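About Travska

Travska started in 741 square feet behind a hardware store and now runs the workroom on Desjardins Street, where a crew of 20 cleans, checks and restocks household appliances for rental apartments. Fridges, mostly. Ovens and washers when we have to.

We get asked about robots a lot these days, so we would sooner put our position on this page than repeat it on the phone.

Two years ago we bought a sorting line called Mestora. The sales sheet promised it would "free up" our people. What it freed up was the morning shift, and for most of that September the same people stood next to the line pulling out shelves it had jammed. We kept it. It is good at flat, dull, repeated jobs such as moving door bins from one rack to another, and the crew's backs are better for it. It is poor at anything sticky, bent or missing a screw, and that describes plenty of what comes through our door.

Nothing in the brochure covered what happens to the job itself. Some of our cleaners now spend half the day watching a screen. A few like that. Others asked to go back to the bench, and they did, at the same pay. Manon Li, who manages the floor, wrote the rule we still use: a machine gets a trial of 4 weeks, the people who work beside it fill in the score sheet, and the office doesn't get to change the scores. Stukine, the second system we tried, went back to the seller on a Wednesday.

We are told the next generation will do 100 percent of the work. We heard that last time too – from the same salesman. 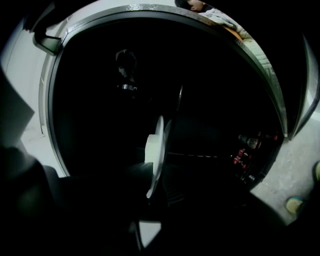
Has anyone at Travska lost their job to a machine?
Nobody has been let go, but two people who retired were not replaced, and we think that should be counted.

If you rent out apartments and want your appliances looked after, call the workroom before 3 p.m. and ask for the floor. Visitors are welcome as long as they wear closed shoes.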